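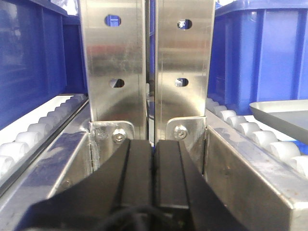

不锈钢台面、托盘与立板的日常维护,问题多半出在三处:水垢、铁锈点和划痕。以下按处理顺序整理,适用于家用厨房和小型工作间。

## 一、先分清污渍类型

- **白色雾状、边缘成圈**:水垢。用酸处理。
- **黄褐色、发黏**:老化油脂。用碱处理。
- **彩虹色或淡蓝色**:受热形成的氧化膜,不影响使用,可用稀柠檬酸减轻。
- **针尖大小的红褐点**:多为外来铁屑生锈,常见于用过钢丝球的表面。

酸与碱不要同时上。先除油,冲净,再除垢。油膜没去掉时,柠檬酸接触不到水垢,泡多久都一样。

## 二、除油

1. 热水 1 升,加食用纯碱 2 大勺,搅至完全溶解。
2. 软布浸湿后敷在油渍上,十分钟后顺着拉丝方向擦。
3. 卷边内侧用旧牙刷,刷毛斜着伸进去。
4. 清水冲两遍。

纯碱水会使铝变暗发黑。材质不明的托盘先在背面试一小块,五分钟后变灰就改用中性洗洁精。磁铁只能作参考:304 不锈钢基本不吸磁,铝也不吸,两者靠磁铁分不开。掂重量更可靠,同样大小的铝件明显轻。

## 三、除水垢

柠檬酸粉 36 克兑温水 1 升,浓度足够应付一般自来水。立着的板面挂不住液体,用厨房纸浸透贴上去,再覆一层保鲜膜,二十分钟后揭下。水质偏硬的地区可重复一次,不建议靠加浓来省时间。

含氯漂白剂不能用在不锈钢上,更不能与柠檬酸混用,会放出氯气。84 消毒液沾到台面应立即冲洗,留过夜常会出现点蚀,点蚀无法擦除。

## 四、托盘的使用

浅托盘适合做临时收纳:湿海绵、待洗的小件、拆下来的螺丝。 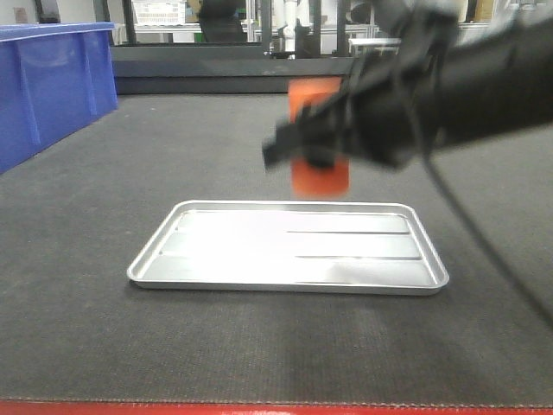
*带卷边的浅金属托盘,圆角。*

几条经验:

- 硬物轻放。磕出的凹坑会积水,水垢总是从那里开始。
- 盘底垫一张裁好的硅胶垫,既防滑,也减少刮擦。
- 卷边如果没有焊死,缝里会存水。洗完侧立,长边朝下,控干后再平放。
- 叠放时每层隔一张纸巾。
- 盐、酱油、番茄酱不在盘里过夜。

## 五、划痕

浅划痕可用灰色百洁布顺纹路轻拉,力度均匀,每次拉到头再抬手。来回打圈会留下更显眼的乱纹。镜面件不适用此法,只能用抛光膏和棉布,效果有限。深到指甲能卡住的划痕,家用工具修不平。

Drita Leka 来信问牙膏能否代替抛光膏。可以应急,但不同牙膏磨料粗细差别大,先在不显眼处试。Wenceslao Cervantes 补充了一个做法:擦完后用极少量食品级矿物油抹一遍,再以干布收净,指纹会少很多。接触食物的一面不必上油。

## 六、间隔

| 部位 | 频率 | 用品 |
|---|---|---|
| 台面 | 每天 | 中性洗洁精、干布 |
| 托盘 | 每次用后 | 同上 |
| 立板、挡板 | 每周 | 纯碱水 |
| 水龙头周边 | 每 2 周 | 柠檬酸 |

夏季尤其是 7 月,湿度高,台面擦完务必再用干布过一遍。自然晾干是水渍的主要来源。

柠檬酸溶液现配现用,剩下的倒进水壶煮开,静置后倒掉,壶底的垢可一并去除。干粉密封存放,受潮结块后敲碎仍可使用。

更新于 2020年4月26日:第三节的浓度由体积改为按重量计。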